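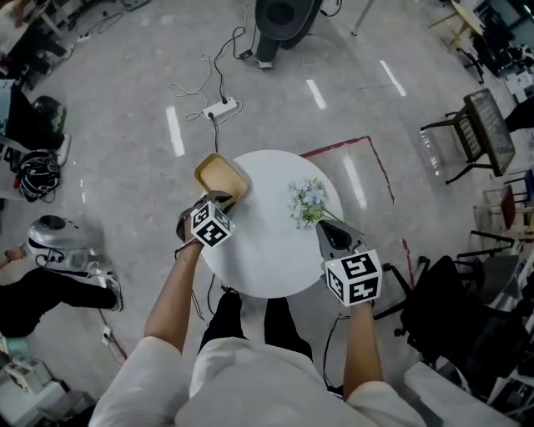 4. Mise en place du poste et étalonnage des deux préhenseurs

Le présent chapitre s'applique aux préhenseurs à main Waria montés en atelier partagé à partir du kit de pièces imprimées, version de mai. Il suppose que l'assemblage mécanique (chapitre 2) et le câblage interne (chapitre 3) sont terminés. Le poste se compose d'une table, de deux préhenseurs, d'un ordinateur d'acquisition équipé du logiciel Mastance et des objets à manipuler. Une table ronde blanche convient, à condition de laisser l'opérateur se tenir debout contre le plateau avec les deux avant-bras libres. Pour les premiers essais, choisir un objet à bord franc, comme un plateau rectangulaire dont les mâchoires peuvent saisir le rebord, et un objet de forme irrégulière, par exemple un petit bouquet de fleurs artificielles présenté par les tiges. Chaque préhenseur porte son propre cube de repérage, dont les motifs noirs doivent rester lisibles pendant toute la manipulation.

4.1 Préparation de la zone

1. Placer la table à distance des murs, de façon à pouvoir en faire le tour.
2. Délimiter la zone de travail au sol avec un ruban adhésif de couleur vive. Le ruban sert de repère lorsque la table est déplacée entre deux séances.
3. Poser le bloc multiprise hors du passage de l'opérateur. Le raccorder à une prise murale munie d'une terre.
4. Écarter les chaises et tabourets de la zone de recul.
5. Vérifier que le plateau ne bascule pas lorsqu'on appuie sur le bord avec la paume.

ATTENTION. Les câbles des préhenseurs descendent jusqu'au sol. Ne pas les enrouler autour du poignet ni autour d'un pied de table. Avant chaque séance, contrôler que l'opérateur peut reculer d'un pas sans tendre un câble.

Remarque : dans un local occupé par plusieurs équipes, convenir d'un emplacement fixe pour les sacs et le matériel en attente. Le plan d'occupation type est fourni en annexe B.

4.2 Raccordement

1. Mettre l'ordinateur d'acquisition sous tension et attendre l'ouverture de session.
2. Raccorder le préhenseur gauche au port repéré G, puis le préhenseur droit au port repéré D. L'ordre compte : Mastance attribue l'identifiant gauche au premier appareil détecté.
3. Lancer Mastance et ouvrir le panneau Périphériques.
4. Contrôler que les deux lignes sont affichées en vert. Une ligne orange signale un débit insuffisant ; remplacer le câble ou changer de port.
5. Ouvrir et fermer chaque paire de mâchoires à la main. La valeur d'ouverture doit passer de 0 à 100 sans saut.

Si la valeur plafonne avant 100, la biellette est montée à l'envers. Reprendre le point 2.7.

Remarque : un concentrateur sans alimentation propre ne convient pas. Les pertes d'images n'apparaissent parfois qu'après plusieurs minutes d'enregistrement.

4.3 Contrôle des cubes de repérage

Les cubes sont vissés sur le support supérieur, motif de référence tourné vers l'avant. Toute rotation d'un quart de tour fausse l'orientation calculée sans provoquer de message d'erreur.

1. Vérifier que les faces imprimées sont propres et exemptes de bulles sous le film.
2. Serrer les vis du support à la main, puis d'un quart de tour à la clé. Ne pas dépasser : le filetage est taillé dans la pièce imprimée.
3. Dans Mastance, ouvrir la vue Repères et présenter successivement chaque face à la caméra de tête.
4. Relever le numéro affiché pour la face avant du cube gauche. Avec le jeu de planches fourni, il s'agit du numéro 121.
5. Répéter pour le cube droit et reporter les numéros sur la fiche de poste.

ATTENTION. Ne pas imprimer les planches sur papier brillant. Les reflets des luminaires effacent une partie du motif et le suivi décroche par intermittence. Un sol brillant est admis tant que les cubes ne sont pas vus contre un reflet.

4.4 Éclairage et champ des caméras

L'éclairage doit rester constant pendant l'étalonnage et pendant les enregistrements qui suivent. Les tubes fluorescents de plafond sont acceptables si l'exposition est verrouillée.

1. Allumer toutes les rampes du local et laisser passer le temps de chauffe.
2. Désactiver l'exposition automatique dans le panneau Caméras.
3. Régler le seuil de luminosité sur 70.
4. Tenir les préhenseurs à hauteur de poitrine, mâchoires vers l'avant, et contrôler les deux vues embarquées.
5. Diriger tour à tour chaque préhenseur vers la table, vers le fond du local et vers le plafond. Aucune des trois vues ne doit être saturée sur toute sa surface.
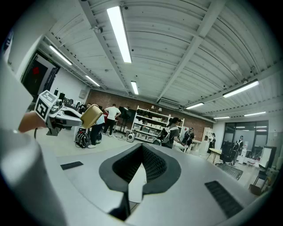 Les caméras embarquées ont un champ très large. Le carter de l'appareil occupe une partie importante du bas de l'image ; il ne s'agit pas d'un défaut de montage. Le masque correspondant est appliqué par Mastance au moment de l'export. En revanche, si le carter n'est pas à la même place dans l'image d'une séance à l'autre, la caméra a bougé sur son support et l'étalonnage doit être repris depuis le point 4.5.

Remarque : le champ couvre aussi les personnes présentes dans le local, y compris à distance. Les prévenir avant de lancer un enregistrement. La procédure de floutage est décrite en annexe C.

4.5 Étalonnage relatif des deux mains

1. Se placer face à la table, un préhenseur dans chaque main.
2. Sélectionner Étalonnage, puis Deux mains.
3. Amener les extrémités des deux paires de mâchoires en contact, au-dessus du centre du plateau. Maintenir la position jusqu'au signal sonore.
4. Écarter lentement les mains jusqu'aux bords opposés de la table, puis revenir.
5. Décrire un huit avec chaque main, l'une après l'autre, sans masquer les cubes avec les avant-bras.
6. Attendre que le compteur d'échantillons atteigne 1 000. Le calcul démarre automatiquement.
7. Enregistrer le résultat sous le nom du poste.

Si le compteur s'arrête, un cube n'est plus visible. Ramener les deux mains devant soi ; l'acquisition reprend sans perte des échantillons déjà enregistrés.

ATTENTION. Ne pas poser les préhenseurs sur leur cube entre deux étapes. Utiliser le berceau, ou les coucher sur le flanc.

4.6 Essai de validation

1. Poser le plateau d'essai près du bord gauche de la table et le bouquet à droite.
2. Démarrer l'enregistrement.
3. Saisir le rebord du plateau avec le préhenseur gauche et le maintenir en place.
4. Saisir les tiges du bouquet avec le préhenseur droit, soulever, puis déposer le bouquet dans le plateau.
5. Arrêter l'enregistrement et ouvrir la relecture.

L'essai est accepté lorsque les deux trajectoires sont continues et que la fermeture des mâchoires coïncide avec la prise visible sur les images. Un décalage constant se corrige dans Paramètres, Synchronisation. Un décalage qui augmente au cours de l'enregistrement indique un problème d'horloge : redémarrer l'ordinateur, puis recommencer au point 4.2.

Les patins de doigt s'usent en premier. Les remplacer dès que le revêtement glisse sur un objet lisse. Les fichiers d'impression et la nomenclature se trouvent dans le dossier Tokarz, sous-dossier Doigts.

Rédaction : Védís Lykkegaard. Relecture et essais : Czesław Duda.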